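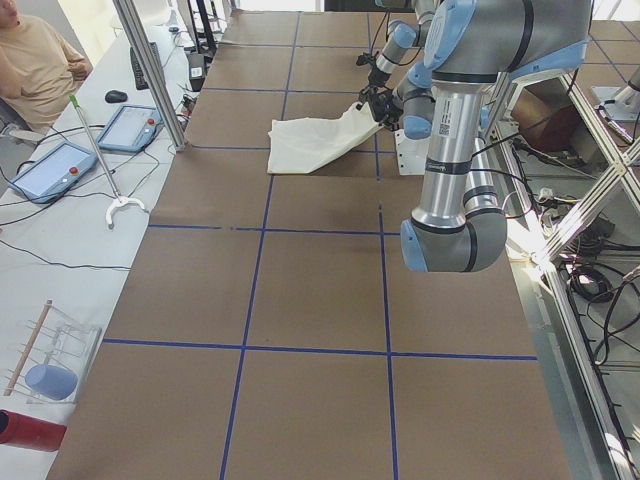
Flekine: a collection of household linen notes

Welcome, and thank you for stopping to read this before opening the files (many people don't, and we have been just as guilty ourselves). Flekine is a collection of 1347 short written notes on the washing, mending, folding and storing of household linen: sheets, tablecloths, tea towels, napkins, pillowcases and the odd antimacassar. The notes were typed up from handwritten household books lent to us by families in and near Trondevville, and they are offered in one tidy table for anyone who enjoys this sort of thing as much as we do.

A note can be a single line ("damask to be ironed damp, wrong side first") or a good long paragraph on what to do with a scorched collar. We have kept them as they were written, grumbles included. If a writer crossed something out and changed her mind, both versions are there, with the earlier one in square brackets.

What is in the folder

notes.csv is the main file, with one note to a row
books.csv lists the household books, with a rough period for each and a line on its condition
glossary.txt explains local and old-fashioned words
changes.txt records corrections, newest at the top

The columns in notes.csv

note_id: a plain running number, which never changes even if a note is later withdrawn
book: the short name of the book the note came from
item: the kind of linen, in our words, such as "tablecloth" or "pillowcase"
task: one of 14 labels, among them washing, bleaching, starching, darning, folding and storing
text: the note itself, spelling and all
sure: "y" if we could read every word, "n" if we had to guess at any of them

A small warning about "item". Plenty of writers say only "the cloths" or "the whites", and we have put those under "general" even where it was tempting to be cleverer. If you are searching for tablecloths, do please look through "general" as well. You will find some lovely things in there.

How the notes were gathered

Most of the material comes from two sources, which we call the Denda books and the Heffernan book. The Denda books are a set of 12 school exercise books, kept over many years in at least three different hands, with a great deal on starch and very little on anything else. The Heffernan book is a single fat ledger, water-stained along the bottom, and it is our favourite. It has a whole run of pages on folding, with small pencil diagrams that we have tried to put into words in brackets. The remaining notes come from loose sheets and the backs of recipe cards.

Each page was typed by one person and read back aloud by another, usually in the evening with a pot of tea going. We left out laundry lists that were only lists, and anything about a neighbour's habits that seemed unkind.
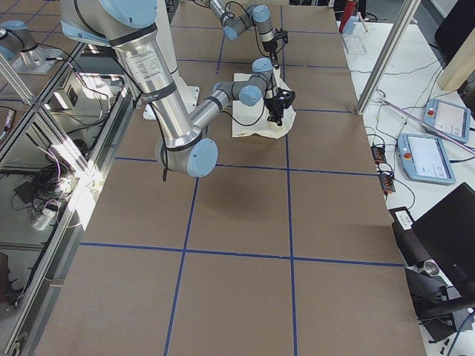 Things to be careful about

Please don't treat the notes as washing instructions. Several of the old bleaching mixtures are dangerous, and those rows carry the word CAUTION at the start of the text. Soap, fabric and water have all changed a good deal, and a method that suited heavy linen in a copper may be the ruin of a modern cotton sheet.

The collection is also lopsided. Families who keep household books tend to be tidy families, and those who kept theirs in a dry cupboard are over-represented for obvious reasons. Around 2 in every hundred notes have a "sure" value of "n", nearly all of them from the bottom edges of the Heffernan ledger.

Some words shift their meaning from book to book. "Thirds" is a way of folding in one and a grade of sheeting in another, so the glossary gives both.

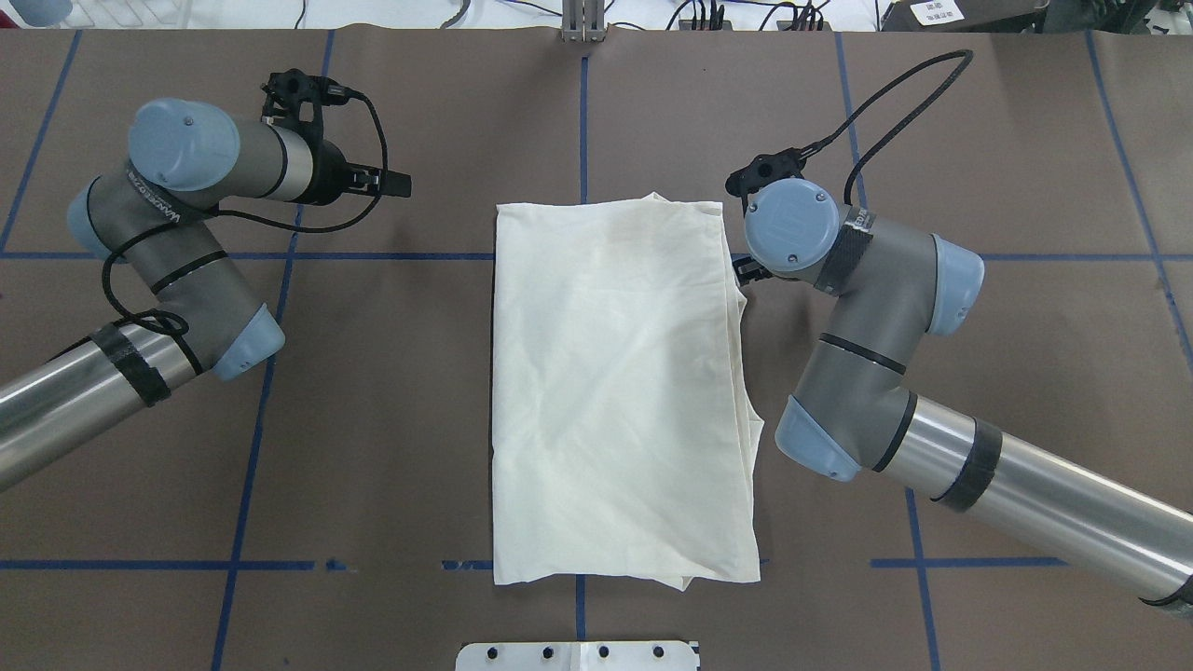
Can I reprint the notes in a booklet or newsletter?

You are very welcome to, so long as you mention Flekine and give the short name of the book each note came from. Please keep the CAUTION wording wherever it appears. If you plan to sell the booklet, write to us first, as the Heffernan family have asked to be told.

Corrections and additions

We bring out a fresh copy every October. If you spot a misreading, send us the note_id and what you think it should say, and we will go back to the page and look. New books are always welcome too, however tatty. We can type from clear photocopies if you would sooner keep the book at home, though do copy the inside covers as well, where so many of the best bits about moths seem to end up.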